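Wekumo Kitchen Pack
Simulated practice runs for one-arm robots, sold by Brillavine

Every vendor in this business promises data that "just works." We sell simulated kitchen runs and we don't promise that. Read the limits before the price.

The pack holds 207 runs, each driven by a person with a hand controller in our Braltville office. Every run comes with a room view and a close view from the gripper side.

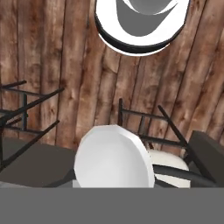

Failed runs stay in. There are 62 of them, marked as failures, and you can filter them out with one setting. We think most buyers filter too early, but it's your training budget.

Surfaces are simple. Round things have flat facets, shadows are rough, and a model trained only on this will probably trip over a real kitchen.

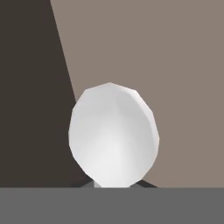 What you get: joint positions, gripper opening, both views, and a one-line task note per run. No force readings — our simulator's contact numbers aren't good enough to charge for.

Mixing in real runs is on you. Up to 125 has been enough in our own tests, on one arm, in one lab. Treat that as a hint.
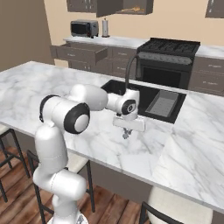

Nwankwo wrote back in August that the task notes were too short to train on and had to be rewritten by hand. Version 2 has longer ones. Owners of the first version can download it free.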